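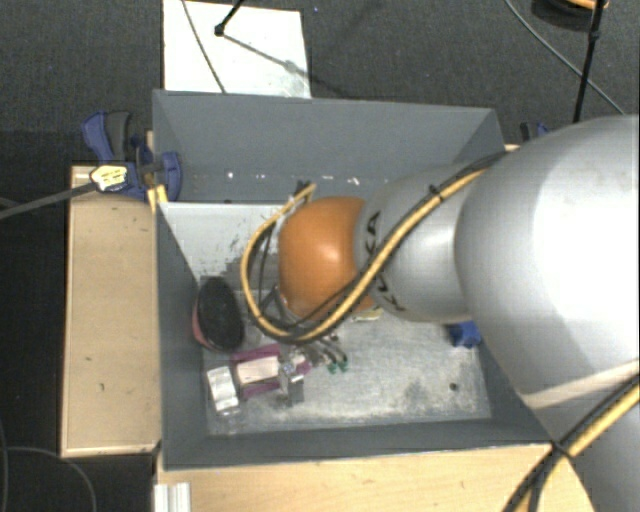

Two grippers, one bin, and a lot of cable

I spent most of July trying out grippers for bin picking, and I said I would write it up when I had something to compare. I have two grippers to talk about. One is the two-finger gripper from Giraldo, the other is the suction tool from Diklow. Both went on the same arm, over the same gray bin, with the same controller settings wherever that was possible.

The bin is deeper than I would choose if I were starting over. I wanted tall walls because the shelves at Skustorham, where this is supposed to end up, have tall walls. On a flat table almost any gripper looks good. Put the same objects down inside a box and the wrist has to come in too, and then you find out how wide the wrist is.

It is clamped down. In the first week it wasn't, and the arm pushed it far enough that every pick after that was off by the same amount. I blamed the camera for most of a day before I checked the bin against my pencil marks. If you are setting up anything like this, clamp first and calibrate second.

The objects

I used a mixed set of small things from around the house and the shop. Some are shiny, some are soft, some have clear wrap on them. There is a crumpled blue thing that I put in every round, since it has no good side to grab. I don't lay the objects out neatly. I tip them in and leave them where they land, and a lot of them end up bunched together near a wall.

The two-finger gripper

The Giraldo was easier to get going. It bolted on with the plate it came with, and the controller saw it right away. Opening and closing are quick. The fingers are thin enough to get down between two objects if there is any gap at all.

Walls are where it has trouble. When something lies flat against the side of the bin, one finger needs to go where the wall is. My planner throws those grasps out, which is correct, but then it has nothing left to try and the arm goes home. I added a small push to drag things toward the middle first. It helps, though it makes each cycle slower. With the push turned on I was getting a pick every 32 seconds, and I would like that to be a good deal lower.

It also closes too hard for soft packages at the default force. I turned it down to the second lowest setting and left it there.

The suction tool

The Diklow likes flat faces and boxes. It doesn't care if they are against a wall, as long as the face it needs is pointing up. It picked some things on the first try that the fingers never got at all.

Wrinkled plastic is hit or miss. Anything with a curved or loose surface leaks, and the vacuum sensor takes long enough to notice that the arm has already started lifting. I changed the script to wait at the bottom before moving up. That fixed most of the drops and cost me a little time on every pick, good ones included.

The hose is stiffer than I expected. It pulls on the wrist in some poses, and twice I had a protective stop that I am fairly sure came from the hose and had nothing to do with the load.

Cables

I keep rerouting these. The bundle has to have enough slack for the last joint to turn, so there is a wide loop at the wrist, and a wide loop is the first thing to get between the camera and the bin. Tie it tighter and it pulls at the connector. Leave it looser and it hangs lower. Right now it is tied partway up the arm with a loop out to one side. I limited the last joint in software so it can't wind the loop up.

Someone at Matdale makes a swivel clip for this and I have ordered one.

Numbers so far

I have logged 2,000 pick attempts across both tools. I'm not going to post a success rate yet. For the first part of that I was changing the lighting at the same time as the gripper, so the early runs and the later ones don't compare. I'll rerun 3 fixed layouts with each tool and post those.

If I had to choose today I would keep the fingers on for mixed bins and use suction for anything boxed. A tool changer would let me do both, but I haven't priced one. The clip should be in on Thursday, so the next round starts after that.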